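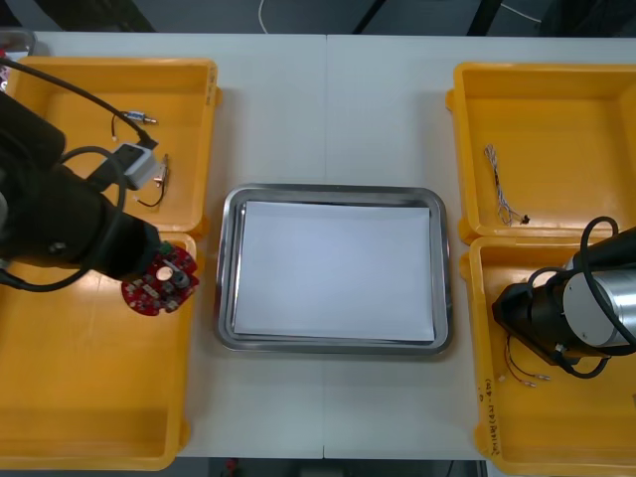 Heather Lindsay said she would sort anything the council liked, so long as the rules stayed the same from one year to the next. She had kept every leaflet since moving to Hepburn Road and no two of them agreed about yoghurt pots.

Her complaint came up in one form or another in most of our interviews, and it changed what the project was about. We had planned to find out whether people in Prorncombe cared about recycling. Most of them do. The more useful question was how they decide which container a thing goes in when the leaflet is lost or out of date.

Sorting at home: a study of household recycling in Prorncombe
Submitted May 13, 2020

Background

Prorncombe has 1842 households. They are served by one collection round, which is run for the council by a contractor called Skasari. Paper and card go in one container, glass in another, cans and plastic bottles in a third, and food waste in a small bin with a locking lid. Everything else goes in the general rubbish. Flats on the Lisunari estate have shared stores in place of separate containers, and these are emptied on a different day from the houses.

When the material reaches the depot it is checked by eye. A load with too much of the wrong thing in it is turned away and goes out with the general rubbish. The depot staff call this a spoiled load. The council publishes the total weight collected but does not say how much of it was spoiled, so we could not compare one street with another on that point.

Earlier studies we read in class mostly asked people how often they recycle. The trouble with this is that people tend to give the answer they think is wanted. We tried to ask about particular objects instead.

What we did

We put a questionnaire through 303 doors, choosing streets from each part of the town, and got 245 back. This was better than we expected and we think it helped that there was a box to return them to at the library. The questionnaire showed a list of common household items and asked which container each should go in. There was also a "not sure" column.

We then spoke to 19 of the people who had ticked a box to say they would talk to us. The interviews were done by telephone in May and lasted as long as the person wanted. We took notes but did not record them. We had meant to visit kitchens and see where the containers were kept, but this had to be dropped. 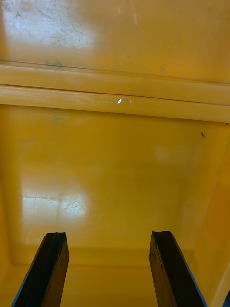
The questions about glass and newspapers caused almost no difficulty. Nearly everyone gave the right answer, including people who said they hardly ever recycled. Food waste was also well understood, apart from tea bags, which several people put in the general rubbish after reading in the paper that some contain plastic.

Results

The items that went wrong were the ones made of more than one material. Crisp tubes were the worst. They look like cardboard from the side, the bottom is metal and the lid is plastic. Some people took them apart, others put them in with the card, and a fair number left the line blank and wrote something rude in the margin. Envelopes with windows and cartons for juice gave similar trouble.

Plastic was the other problem. The current rule is that bottles are accepted and pots, tubs and trays are not. Many people answered as if all plastic was accepted. When we asked about this in the interviews, the usual explanation was that it had been accepted where they lived before, or that there was a recycling symbol on the underside. Most did not know that the symbol only names the type of plastic.

We also asked what people do when they are not sure. A few look it up. More of them put the item in the recycling and hope somebody further along will deal with it. One man called this giving it a chance. He was surprised to hear that a whole load could be turned away, and asked us to check that we had got it right. We had.

Storage

Space mattered more than we had allowed for. People with a garage or a side passage kept all the containers together and sorted as they went. People in terraces with no front garden often kept a single carrier bag in the kitchen and sorted it the night before collection, sometimes in the dark. Mistakes were more common in this second group, though our numbers for it are small and we would not want to lean on them too much.
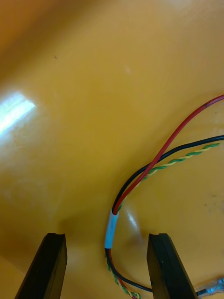 On the Lisunari estate the complaint was about the stores. The light in one of them had been out since winter and the signs on the lids had faded. Faraji Minja told us he had written to Skasari and to the council, and that each had told him to write to the other. He now sorts for himself and for a neighbour who cannot manage the steps.

Residents there also felt they were blamed for the state of the stores when anyone could walk in off the road and leave things. We saw a mattress beside one of them on both of our visits in the winter term, before the main part of the project began.

Problems with the study

Returning a questionnaire about recycling is something that people who like recycling are more likely to do. Our results probably make Prorncombe look better at sorting than it is. We had very few replies from people under twenty-five. The list of items was also too long, and the answers near the end look hurried.

One question was badly worded. We asked about "foil" without saying whether we meant kitchen foil or the shiny inside of a crisp packet, and had to leave it out.

Suggestions

The council could print the rules on the containers themselves, with the date of the last change. A leaflet is easily thrown away, and in several houses it had been recycled. The list should begin with the things people get wrong. Newspapers can go at the bottom.

Someone needs to be named as responsible for the stores on the Lisunari estate, including the lights. We sent a short version of this report to the council offices and to Skasari, and a copy has been left at the library with the questionnaire and the full table of answers.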